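Limescale ring on marble worktop, can it be got out?
Posted in Kitchens and Surfaces, 322 views

hobnail15
We moved into a flat in Nundport in July and it came with a white marble worktop with grey veins. Next to the tap there is a dull ring where water has been drying for years, plus a few paler spots I think are from lemon juice. I have wiped it with washing-up liquid and nothing changes. The letting agent (Rondgate) says any damage comes out of the deposit, but the ring was there when we came and it is on the inventory as "light marks". I don't want to make it worse. Is there anything I can put on it myself, or is it a job for a stone firm? One firm quoted me 322 pounds to repolish the whole run.

terrace_kettle
First, no vinegar, no lemon, no bathroom descaler. Marble is mostly calcium carbonate, the same stuff as limescale, so whatever eats the scale will eat the worktop too. Most ruined tops I have seen were done with vinegar.

Work out which sort of mark you have. Run a fingernail over it. If it feels raised, it is scale sitting on top. If it feels level or slightly rough and only shows when you look along the surface with a light behind it, it is etching, where the polish has gone.

Raised scale can be shaved off with a new razor blade held nearly flat, with a drop of water under it. Go slowly. Then wash with a pH neutral stone soap and dry it with a cloth.
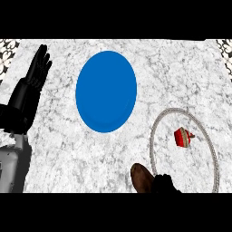

Marlowsink says the blade is fine on a polished top but will scratch a honed one, and to try it first somewhere behind the toaster. I'd go along with that.

For etching you need marble polishing powder, the sort with a very fine abrasive in it. Damp cloth, small circles, a few minutes, rinse, look, repeat. It won't sort out deep ones.

gravelpath
just get it sealed mate, mine was sealed and never had a mark on it

terrace_kettle
Sealing slows down oil and tea. It does nothing for acid, and it won't take out a mark that is already there.

hobnail15
Thanks. Fingernail test says raised for the ring and level for the lemon spots. I have ordered some powder and will do the ring first. I have also emailed Rondgate the inventory page again.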